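Science Corner > Machines > How Robots Learn Chores

Print this page | E-mail this page

How Does a Robot Learn to Wash a Bottle?

Think about the last time you rinsed out a water bottle. You took off the cap, put in some water, swished it, poured it out and went on with your day. You probably didn't think about it at all.

A robot has to think about every bit of it. The part of a robot that does the thinking is its software, which is a very long set of instructions and numbers stored in a computer. In this article we look at how software learns a job like this one.

Watching people first

One way to teach a robot is to let its software study people. A person does the job, a camera sees the job from where the person's eyes would be, and the software goes through the video later. At Sturlow, a small company that makes software for kitchen robots, the bottle lesson has 200 videos in it. All of them show somebody handling a bottle at a sink.

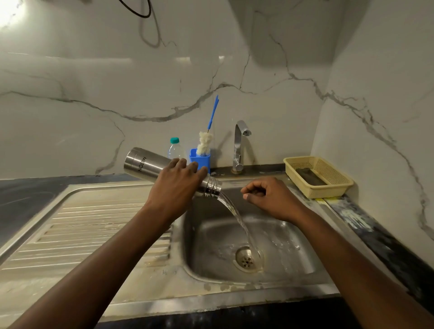

A video is really a stack of still pictures. To a computer, each still picture is a grid of tiny colored dots called pixels, and each pixel is stored as numbers. The computer doesn't see a bottle in there. It sees numbers. Finding the bottle among the numbers is the first job, and it has a name: perception.

Perception software is trained with labels. People look at pictures and mark what is in them. They mark the bottle, the hands, the faucet and the drain. The Sturlow team marked 1000 pictures before the software could find a bottle by itself in a picture it had never been shown.

Why metal and water are hard

Some things are easy for perception software to find. A red ball on a white floor is easy. A steel bottle over a steel sink is hard, because both are gray and shiny, and shiny things pick up the colors of whatever is near them. If you walk past a toaster you can see a bent version of yourself in the side. Software can be fooled by that kind of reflection and think there is an extra object.

Water is harder still. It is clear, it changes shape all the time, and it throws back bits of light. Early versions of the Sturlow software often marked a stream of water as part of the faucet, even when it was coming out of a bottle. The fix was to show the software several pictures in a row. A faucet stays the same from one picture to the next and falling water does not.

Deciding what to do

Once the software knows where things are, it has to make a plan. Planning means putting steps in the right order. For a bottle, a plan with 5 steps might look like this:

1. Hold the bottle.
2. Take off the cap.
3. Put water in.
4. Tip the bottle over the sink until it is empty.
5. Put the cap back on.

You can see what happens if the order is wrong. If step 4 comes before step 2, nothing pours out. A planner checks for this. Each step has a list of things that must be true before it can start. "Tip the bottle" can only start if "cap is off" is true and "bottle is over the sink" is true.

The planner also needs to know which hand does what. Sometimes one hand does the work and the other waits. Sometimes both are needed together.

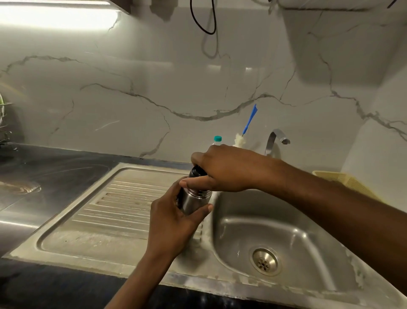
Turning a cap is a good example of a job for two hands. One hand has to keep the bottle still while the other turns. If both hands turned the same way at the same speed, the whole bottle would go around and the cap would stay on. Try it with a bottle at home. Notice which of your hands is holding still and how hard it is squeezing.

Moving the right amount

The last kind of software is called control. Control software sends messages to the motors in a robot's arms and fingers, telling them how far to move and how hard to push. It sends these messages many times every second.

After each message it checks what happened. Did the finger get where it was supposed to go? Is the bottle slipping? If something is off, the next message is a little different. Engineers call this feedback. You use feedback too. When you pour juice, you watch the glass fill up and tip the carton back before it spills.

Video can't teach everything about control. A camera can show that a hand is around a bottle, but it can't measure how tightly the fingers are pressing. The robot has to learn that part by practicing, and the first tries usually happen in a simulator. This is a computer program that works like a video game, with a pretend sink and a pretend bottle. Dropping a pretend bottle doesn't dent anything.

Words to know

Perception: working out what is where.
Planning: choosing the steps and their order.
Control: moving the right amount, and checking.
Feedback: using what just happened to decide what to do next.
Simulator: a pretend world inside a computer.

Something to try

Write instructions for filling a cup with water. Give them to a friend and ask your friend to do only what the paper says. When your friend gets stuck, fix the instructions and start again.

Contact Us | Copyright 2018 Clallik Learning | Back to top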